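LODOTBRIDGE COMMUNITY DINING ROOM
Minutes of the Tableware and Service Meeting
14 October 2018

Present: Noémi Hegedűs (chair), Radka Gashi (minutes), representatives of kitchen, service and dishwashing.
Apologies: received from the stores section.

1. Minutes of the previous meeting
The minutes were approved with one correction. Under item 4, "side plates" should read "soup bowls."

2. Matters arising
The cracked shelf in the dish store has been replaced. The question of labels for the cutlery bins was carried over to item 5.

3. Tray and bowl replacement
Ms. Gashi reported that stock of the older trays has fallen to 700, and that many of those remaining are warped. Two suppliers, Golaseck and Paisan, submitted quotations for a plastic tray with a raised rim. The Golaseck price applies to orders of 1000 or more. Paisan will supply any quantity but could not confirm delivery before January.

The kitchen stated a preference for keeping the wide-rimmed soup bowl, as servers can hold it without touching the food. Dishwashing noted that wide rims reduce the number of bowls that fit in each rack. After discussion it was agreed that the wide-rimmed bowl should stay in use and that rack loading should be reviewed separately.

Resolved: to order 1000 trays from Golaseck, subject to receipt of a sample in the correct size.

4. Standard tray setting
The chair reminded members that settings have varied between shifts and that diners have complained of missing forks. The following was adopted for all soup and main course service. The bowl is placed on the tray first, toward the middle. The fork lies to the left of the bowl. The spoon may be laid in the bowl until the soup is served.

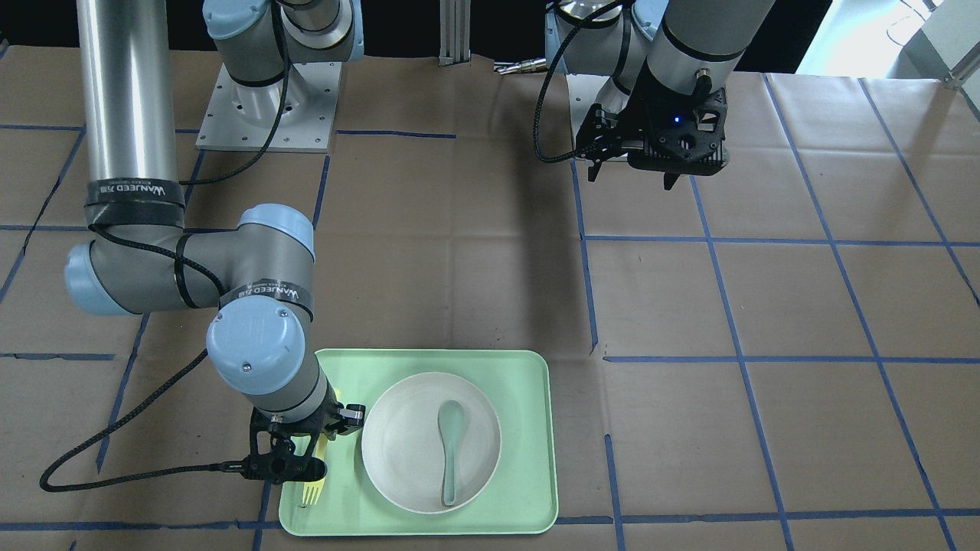
Service asked whether knives should be included as a matter of course. Members were divided. The kitchen pointed out that few of the current main courses require one, and dishwashing supported leaving them out. It was agreed that knives will be kept in a bin at the end of the counter and handed out on request.

Ms. Hegedűs asked that the setting be posted at both ends of the counter and shown to new staff on their first shift.

Resolved: that the standard setting be adopted at once.

5. Cutlery
A count of the plastic cutlery found 99 forks fewer than at the last inventory. Losses of spoons were slight. Dishwashing believes that some forks are being thrown out with food waste. A sieve will be fitted over the scrap bin on a trial basis.

Labels for the cutlery bins have been ordered from Sonik. Forks and spoons are to be stored separately, handles up.

6. Any other business
Service requested a second cart for clearing. Deferred until the cost of item 3 is known.

Actions
R. Gashi: obtain tray sample from Golaseck; post the tray setting.
N. Hegedűs: write to Paisan declining the quotation.
Dishwashing: fit sieve; report on rack loading.

The next meeting will be held in January.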